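Small Kit, Slow Washes

Lerato Mthembu keeps her sketching kit in a canvas bag that weighs less than her lunch. It holds a tin of 12 half pans, two brushes, a pencil, a water bottle and a pad of cold press paper cut down to postcard size. She has used the same layout for most of her working life and sees little reason to change it. The pad is the part that runs out first.

Her subject is the shoreline at Sidberg, where she draws the breakwater, the boat sheds and the mud flats at low tide. The sketches are made on site and finished on site. She does not work from photos afterward, and a sheet that is not done when the light goes is filed as it stands. Her flat files now hold 349 of them, sorted by tide and not by month.

The order of work is fixed. A pencil line goes in for the horizon and a second for the water's edge. Sky is laid first, wet on dry, with the board tilted toward the painter. The far shore follows once the sky has lost its shine. Darks are saved for the end, and in most sheets they cover less area than a thumbprint.

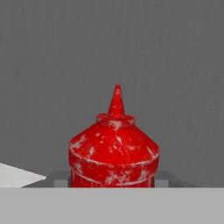
Color matching is the step where new students lose the most time. Elaheh Kordestani, who teaches the February field course at Pakzad, starts them indoors on plain household objects before she lets them near a landscape. A red squeeze bottle with a tall pointed nozzle makes a fair test piece: one strong local color, a highlight near the tip, and pale scuffs and streaks that have to be left as paper or lifted out later. Students tend to paint the red flat and then add white on top. She has them reserve the lights first and bring the red up to them in two passes, the second one weaker than they expect.

The same method carries over to channel buoys and painted hulls, both common at Sidberg. A hull that has been tied up all winter is rarely one color. The band near the waterline is duller and often greener, and it needs its own mix.

Paper matters more than paint at this scale. Mthembu buys Broser sheets in the heavier weight, which stay flat without stretching. Mahnaz Rezaei, who shares the boat shed with her in summer, prefers the Flekel pad because the surface takes scrubbing. The difference shows in their clouds. Rezaei's have soft edges that were lifted with a damp brush. Mthembu's have hard edges where the wash stopped.

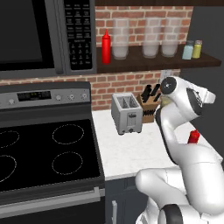 Composition gets less attention in field sketching than it should, mostly for lack of time. Erasto Mfinanga, who hangs the yearly show at Pakzad, asks for a value plan in three tones before any color goes down. He has people practice on whatever room they are in. In a kitchen corner with a black and stainless microwave at upper left and a white robot arm filling the right side, the big dark and the big light are settled at once, and the wooden knife block can take the middle tone. The small red bottle half hidden behind the arm is an accent and stays out of the plan. On the beach the dark is usually the breakwater, the light is wet sand, and the accent is a buoy or someone's jacket.

His own plans are about the size of a stamp, drawn with a soft pencil along the margin of the sheet. He leaves them on when the work is framed, and the mats are cut wide enough to show them.

Mthembu skips the value plan when the tide is moving fast. At 6:30 in the morning the flats can go from silver to brown in the time it takes a sky wash to dry, so she puts the water in first and works upward. Those sheets go in a separate drawer. A few will be in this year's show, unframed, pinned in a row beside the door.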